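Intermittent dropout on the right arm, part two

In March I wrote that the communication fault on the right arm of the Clerby cell was fixed. It was back within a fortnight, so this post is a correction as well as an update.

The symptom is the same as before. Partway through a reach, the right arm reports a lost connection at the wrist and goes into a protective stop. The left arm, which shares the same coordinator, stops a moment later. Nothing gets hit and nothing is dropped from any height, but the job has to be restarted by hand. On a bad shift we had 16 stops.

My first theory was the power supply. I swapped it, saw no stops for a while and called it done. That was poor method. The jobs that week kept the arm close to its base, and the fault only turns up when the arm is stretched inward and the wrist is turned well past its middle position. I changed the part and the workload at the same time and learned nothing from either.

The second time I logged joint angles at every stop. Of the first seven, all had the wrist within a few degrees of the same angle. A supply fault would not care about the wrist angle. A cable would.
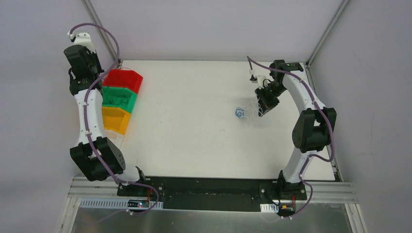 Rommel Ambrosio wrote in after the March post to say that a tie placed too close to a moving joint will do this on its own, with no damage visible on the jacket. The conductors fatigue inside and only open up under tension. He had chased one at Wernby for most of a winter, and his advice was to leave the connector alone and measure resistance while somebody moved the joint slowly by hand.

We did that with the cell powered down and locked out. Pacita Mangubat moved the wrist and I watched the meter. Three conductors stayed flat. The fourth went open near the logged angle and closed again on the way back. It repeated on every pass, so I stopped looking at anything else.

The replacement cable goes in with more slack across the wrist and the nearest tie moved back onto the rigid link. I have set a limit of four hours' slow cycling at full reach before the arm goes back on normal jobs.

One safety point is still open. The protective stop worked each time, but our restart procedure let the operator clear it from the panel without checking the cell. After enough nuisance stops people clear them quickly – I did it myself – and a real one would have been cleared the same way. The restart now asks for a walk to the cell first, and a second stop within the hour takes the arm out of service.

The old cable is bagged and labelled. I plan to cut it open at the tie position and will add what I find to this post.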